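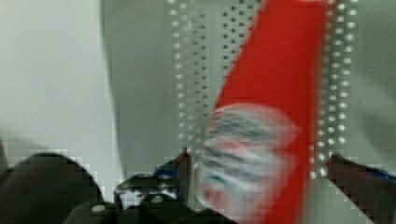 August 14, 2019

The second stage of the teleoperation work at Drikmont has now begun, and I wish to record how it is being carried out. In March the group completed 283 demonstrations by hand guidance, in which the operator holds the arm and moves it through the task. The present stage uses remote control from a separate desk.

Each operator completes up to 51 demonstrations in a session. Rozália Győri and Miklós Szénási share the morning sessions, and I take the afternoons with Kálmán Borbély. A session opens with 10 practice runs, which are not kept.

The principal difficulty is speed. Operators who are new to the controls move too slowly near the item and too quickly once they have moved away from it. With the red package, fast movement blurs the wrist view so heavily that the print on the pale label cannot be read. I have therefore asked that all operators keep a steady pace throughout – including on the return to the start position, which is often rushed.

Failed attempts are kept and marked as failed. Boglárka Hegedűs has objected to this practice, and her reasons deserve a proper reply, which I shall provide in a later entry. In the meantime the rule stands.

The wrist recordings are stored under the name Jokari, with the operator's notes beside them. Seven sessions remain on the schedule for this stage.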